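Best way to store fly swatters so they don't warp?

Posted by Fason

Okay, silly one, but it's July and I go through these things like crazy. I buy the cheap plastic fly swatters, the pale green kind with the skinny handle and the little hole near the end. Every summer I pull them out of the drawer and the heads are all curled up like potato chips. You swing and half the mesh never touches the table!

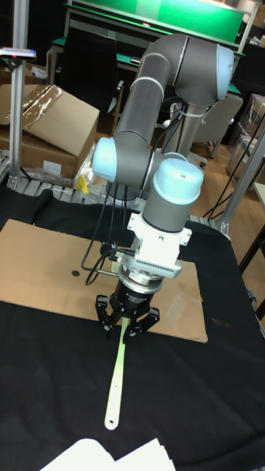

I've got 4 left and I'd love to get more than one season out of them. Do you hang yours? Lay them flat? Also, can a bent one be saved or should I just toss it?

Tomás Pacheco

Hang them! The hole is there for exactly that. I put a small nail inside the pantry door and mine have been on it for 2 summers, still straight. Drawers are the worst place because everything else gets shoved on top of the mesh.

For the curled ones, I run the head under hot tap water till it goes a bit soft, then lay the whole thing on a flat piece of cardboard with a heavy cookbook over the head and leave it overnight.

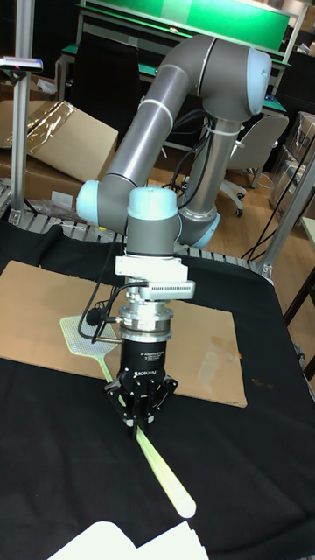
Keep the book off the handle though, I snapped one that way (cheap plastic, what can you do). And wash the thing first, please, you'll want that cookbook again. Dish soap and an old toothbrush get into the little squares pretty well.

Đinh

just buy new ones, they cost nothing

Kolow

I hang mine too, but keep them away from a sunny window. Mine got brittle after one summer on the porch and the head cracked on the first swat. Missed the fly, too.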